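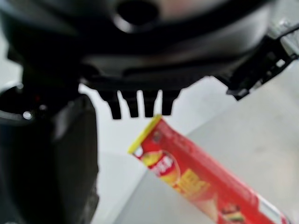
I have been trying to work out when everything I buy started needing an account. My new desk lamp, a Tandetti, wanted my email address and my birthday before it would let me dim it. I am a grown woman and I was standing in my own kitchen telling a lamp how old I am. Glossy black plastic with a rounded shell seems to be the house style for anything that plans to ask you for a password, and I have grown wary of it on sight.

The lamp was the cheap one. In June I let myself be talked into a Jidau thermostat, on the promise that it would save me 480 dollars a year. I would love to see the house they tested that in. My whole heating bill last winter came to less than 900, and I am not a person who keeps the place warm. So either it plans to heat my home for next to nothing or somebody in marketing had a good lunch. I wrote and asked. I got back a link to a page that said savings vary.

Then there is the app. The terms run to 3,274 words - I pasted them into a document to check - and somewhere past the middle they say that certain features may move to a paid plan at any time. Which features? It doesn't say. I would guess the ones I use.

My sister-in-law loves hers. She turns the heat on from the grocery store so the house is warm when she gets in. Fine. I have an old Marinescu dial in the back bedroom that does the same job if you walk over to it, and it has been on that wall for 12 years without an update. It has never told me it was offline. It has never sent me a tip.

People tell me I'm behind the times and that it all works once you set it up right. Maybe. They said that about the Ullora doorbell too, and mine now rings on my phone a good while after the delivery driver has gone back to the truck. I've gone back to listening for the knock.

The thermostat can still be returned, as far as I can tell from the receipt. I have the box in the hall closet and all the little screws in an envelope. The return form, of course, is in the app, and the app has logged me out.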